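Fruit wallpaper is back, and I couldn't be happier. For years the small rooms I visited were painted one polite gray after another, and now people are papering three walls at a go with strawberries, lemons and, best of all, apples. Big ones! The Valtine apple print I keep running into has that cheerful kitchen-curtain spirit, and it loves company, especially toys.

Toys are where the fun starts. A low shelf with two boards is plenty for a child's current favorites, and I'd leave the rest of the floor open for cars. Give the truck the top board. Let the pigs have the one underneath, facing whichever way they please. Raspberry red and coral pink on the walls make a pink pig look right at home, and honey-colored wood warms up the whole corner.

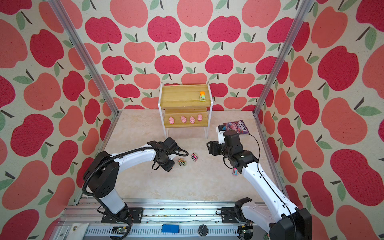
Gerardo Cirillo wrote to me in June that he'd papered his daughter's playroom in Wokisska with apples and worried the pattern would swallow her toys, but she found them faster than she ever had against plain white. He used 3 rolls and had enough left over to line a drawer.

I'd add one thing — keep the floor pale. A soft beige with a bit of veining gives the eye somewhere to rest, and a bright little car parked on it looks wonderful.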